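Kusby Indoor-Outdoor Hockey Stick: A Season's Use
Reviewed by Bautista Montecinos
14/01/2023

I play right back for a third team. I mention it so you know whose hands the stick has been in. If you want to hear how the Kusby behaves during a drag flick at international pace, you want a different reviewer, probably one with knees.

My last stick was a Minosen, bought when I still believed equipment was the problem. It lost an argument with a goalpost, and the Kusby was what the shop had in my length. 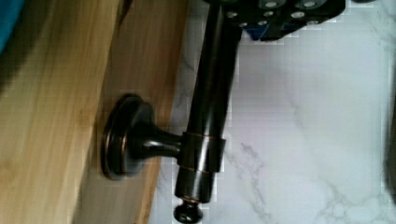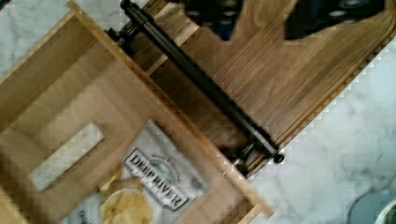
Bar on its round mount, and the caddy with the chips.

First, the claims. Kusby says one stick will do for turf and for the gym, which is a bit like saying one pair of shoes will do for a wedding and a landslide. Indoor sticks are usually thinner and lighter, as you're pushing the ball along a flat floor and nobody is allowed to hit it. Outdoor sticks have to survive people like me. The Kusby splits the difference and comes out closer to the outdoor side. In the gym it feels like carrying a canoe paddle through a furniture store. You get used to it. The furniture doesn't.

Outdoors it's a good stick. The balance point sits a little low, so there's some weight behind a sweep even when the timing is off, and mine is off by tradition. Slap hits come away clean. Passing across the back, where I do most of my work and all of my damage, I stopped thinking about the stick after the first month, and I can't say that of the Minosen, which buzzed like a phone in a cup holder every time I caught one near the toe. The Kusby still stings if you really mishit it on a cold morning. It just doesn't go on about it.

Trapping is where it earned its keep. The head is a shade wider than the old one and the face is flat enough that a firm pass mostly stays where you stop it. Reverse-side stops took me longer. There's a slight ridge where the edge has been reinforced, and until I learned to lay the stick lower the ball would hop over it and off toward their center forward, who was always very gracious.

The bow is mild. Good. Our younger players all have sticks shaped like bananas and can lift the ball over a car, and they regularly lift it over the thing they were aiming at as well. If aerials are your game you'll find the Kusby dull. I threw three all season. One was useful.

Now the grip. The grip it ships with is terrible. It's a thin, shiny wrap that goes slick at the first hint of rain, and by the second half against Trindade I was holding on by reputation alone. I put a chamois grip over the top before the next match and it has been fine ever since, but at this price you shouldn't have to go shopping again before you've got mud on it.

About that price. I paid 260 for it. The stiffer version with more carbon is 300, and the junior-ish one with the same paint job is 200. I borrowed the stiff one from a teammate for a training session and hit the ball noticeably harder in noticeably worse directions. Unless you have a settled swing, save the money. The cheap one I only held in the shop, so I'll keep quiet about it, beyond noting that it's very light and comes in a green I wouldn't wish on a golf cart.

Durability has been decent. The paint has gone from the toe and along the bottom edge, same as on every stick I've owned. There's one chip near the heel from a clash in the Veltomance tournament, where the other fellow's stick came off worse and so, briefly, did the other fellow. No cracks, no soft spots, no rattle. I pressed along the shaft with my thumbs after that one, like a man buying a melon, and found nothing.

Kusby includes a stick sleeve in the box. It has a strap. The strap is still attached at one end.

A few smaller things. The length markings on the shaft wear off quickly, so note your size somewhere if you plan to reorder. The end cap has stayed put. The graphics include a word I take to be motivational, printed where your lower hand covers it.

Would I buy it again? For outdoor, at 260, yes, with a new grip in the same order. For indoor I'd get a proper indoor stick, or borrow one, or volunteer to keep score. If you only play on turf and somebody offers you last year's version for less, take it. As far as I can tell the difference is the paint.

Balance: very good
Trapping: very good
Hitting: good
Indoor use: if you must
Grip as supplied: no
Overall: 6 out of 10, and a 7 once you've replaced the grip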